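Cuner Progress Report: Motion Planning and Simulation
Prepared by Emília Koubek for the Tratmont program office
6/26/25

This report covers work on the planner and the simulated cell since the February review. Two of the three open items from that review are closed. The third, gripper force control, is still in progress and is covered at the end.

The simulated cell now loads from the same layout file as the real one at Saltevside. Before this change we kept two copies of the table and instrument positions, and they drifted apart whenever someone moved a piece of equipment. The planner reads the shared file at startup and stops with an error if a collision shape is missing.

Most of our planning time went into reaches behind the large instrument housing. The arm has to come down from above, allow for its cable running across to the pedestal, and stop just over the tabletop.
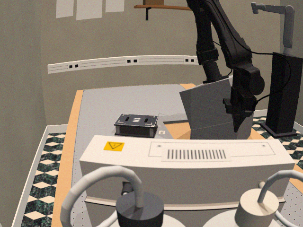 We ran 313 planning requests against this layout in simulation. The old planner solved 86 percent of them within the time limit. The new one solves all but 8 requests. In five of those, the goal pose was too close to the instrument housing for the safety margin we set. The other three are under review and look like a problem in the elbow joint limits.

Tak, our job scheduler, can now pause a run and replan from the current arm position. It used to send the arm home first, which added roughly 24 seconds to each interruption. Operators asked for this in the last round of comments.

Force control is behind schedule. The controller is stable in simulation at the slow speed setting but oscillates at the normal one. We think the contact model is too stiff and are testing a softer version. No force control code has been moved to the real arm.

Next period we will fix the elbow limits, finish the contact model tests, and start hardware trials at Saltevside at reduced speed. Spending is within the approved budget and we are not asking for changes to it. We do need a decision on access to the Saltevside cell before the trials can be scheduled.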